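Notes from the Skidura visit (read before you start the write-up)

OK, so a few of you missed the bus to Pleltenville, and a few more of you were there but spent the morning at the coffee machine — you know who you are! These are my notes, cleaned up a little, and they cover what I expect to see in your reports.

Skidura runs its open day every September, and we got the long version of the tour, with 3 stops instead of two. Ilir Bošković took our group. He started out building conveyor parts at Alport and moved over to hand-held grippers later, so he talks about them like a mechanic (which I loved).

The main idea to take home is this one. You don't have to drive a robot arm to teach it a job. A person holds the grippers, does the job by hand, and the recording becomes the training material. Ilir's target is 400 good runs of a task before he lets anybody train on it. I asked why so many and got a seven-minute answer, most of which I'll save for class.

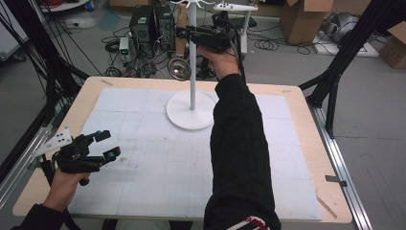
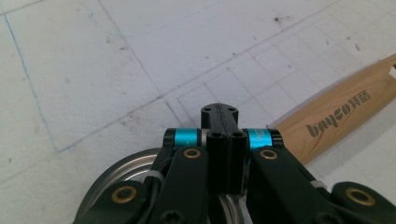 Gripper work at the table: first the pair in use at the white stand, then one mechanism up close over the grid.

Look at the linkage in the second one, with the brass bushings and the cyan spacers. Your report should have a sketch of a two-arm linkage like it, with the pivots labeled. It doesn't have to be pretty. I do want to see that you know which parts turn and which parts stay put.

Also go back to the marker plate on the left-hand gripper, the white one with black dots. We'll do marker tracking properly in lecture 7, so for now just write 2 or 3 sentences on why you'd want a known pattern on a tool that moves around so much.

Somebody asked about the Popescu reading. Yes, it still counts, and yes, the chapter on grasping is enough.

Reports are due 2024-11-06, on paper, in my box. Sketches in pencil are fine.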